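Shape Blocks and Maple Boards: Your Questions

Hello, and welcome to the question corner at Skeltenach. Most of what follows comes from parents and preschool teachers who write to us through the Josbridge shop, and I've answered it as I would across the counter, which means I do go on a bit. Get yourself a coffee!

What age are the blocks meant for?
We suggest three and up. Younger children love them too, of course, but the star has five points and every one of them will find its way into a mouth, so please sit close by if there's a little brother or sister at the table.

Do I need the board, or will the floor do?
The floor will do just fine. Children have been building on floors forever. What a board gives you is a place where the game lives. You can lift the whole thing onto a shelf at suppertime (slowly, please!) and bring it back the next morning with the blocks still more or less where they were left.

Why can I see lines across my maple board?
Those are seams, where one plank meets the next. The wavy streaks and the small swirls are simply how the maple grew, and no two boards will match. Védís Hauksdóttir, who glues up our boards, picks the planks for their figure, and I've seen her spend most of a November afternoon turning two pieces around until she liked them together.
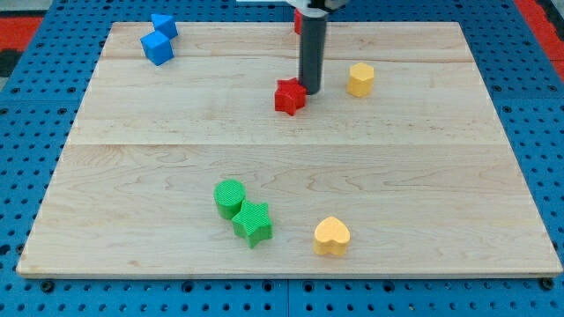 She also leaves the wood pale, with no stain at all, so the bright colors have something quiet to sit on. It will darken a little over the years, especially near a sunny window.

How do I clean everything?
The plastic blocks can go in a bowl of warm water with a drop of dish soap. The board should never be soaked. Wipe it with a damp cloth, dry it right away, and rub in a little oil when it starts to feel rough. For a stubborn crayon mark, use 200 grit sandpaper and go gently along the grain.

What can we play besides stacking?
Oh, so many things! Sort by color first, then mix them up and sort by shape. Hide one under a cup and ask which is missing. Ksawery Żak, who teaches the mixed group at Tralis, has his five-year-olds describe a block behind their backs by touch alone, and the hexagon starts more arguments than you would believe.

We lost a block. Can I buy just one?
Yes, you can. Write to us with the shape and color, and allow six days for it to arrive.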